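Linen Room and Folding Table Checklist, Lerkham Building
Monthly walk-through, March. Sheet 231. Covers the folding table, the towels, the shelving and the floor.

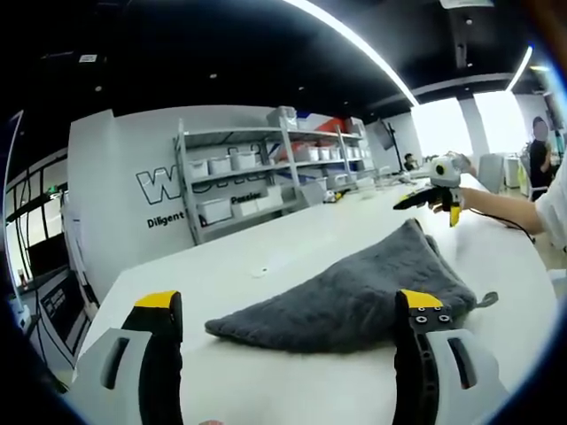
Mark each line OK, FIX or N/A. Write a comment for anything marked FIX. The sheet goes back in the tray by the Tetside door when finished.

TABLE

1. Top clean and dry before towels are put down. OK
2. Legs locked, no rocking when leaned on. FIX
Comment: the leg nearest the door slips a little when a full stack is pushed along. Pad is worn. Replacement pads are in the Flirthorpe order.
3. Small bits cleared off the top (lint, paper scraps, tag ends). FIX
Comment: wipe down before each batch as well as at the end of the shift. Small pieces get folded into the towels and come back as complaints.
4. Cables kept off the walking side of the table. FIX
Comment: any cable that goes over the edge needs to be clipped or taped down. Nobody should have to step over one carrying a stack.
5. Room for two people to work without reaching across each other. OK

TOWELS

6. Dark and white towels kept in separate piles. OK
7. Loops and tags checked for loose stitching. OK
Comment: cut loose threads, do not pull them. If a loop is half off, the towel goes to mending.
8. Towels fully dry before folding. OK
Comment: feel the thick part of the hem. The middle dries first.
9. Half-folded towels not left on the table over a break. FIX
Comment: finish the fold or put it back in the basket. A triangle fold is fine for the display baskets, but everything for the shelves is folded flat in thirds.
10. Stock count entered. OK
Comment: 433 bath towels and 800 hand towels on the books. Mending not included.

SHELVING

11. Unit stands level and does not sway. OK
12. Bins pushed fully back on their shelves. OK
13. Bin labels match the list on the wall. FIX
Comment: the Kaewmanee guest house bins were moved down a shelf and the list was not changed. New list to be printed.
14. Items on top of the unit are light and cannot slide off. FIX
Comment: light boxes only up there. Anything heavier than a pack of napkins goes on the bottom shelf. Same comment as last month.
15. Step stool used for the top, no climbing on shelves. OK

FLOOR AND EXIT

16. Path to the door clear for a loaded cart. OK
17. Floor dry, no lint buildup under the table. OK
Comment: swept at 2 p.m., before the walk-through.
18. Extinguisher tag current and pin in place. OK
Comment: tag number 3828.
19. Lights all working. N/A
Comment: checked separately by the building office.

OPEN ITEMS

Leg pad (2), cables (4) and the top of the shelving (14) come first. The table can stay in use with light stacks until the pad is changed. Items 3 and 9 to be brought up at the start of the next shift. Recheck item 13 once the new list is on the wall, then initial the box and file this sheet with the last one.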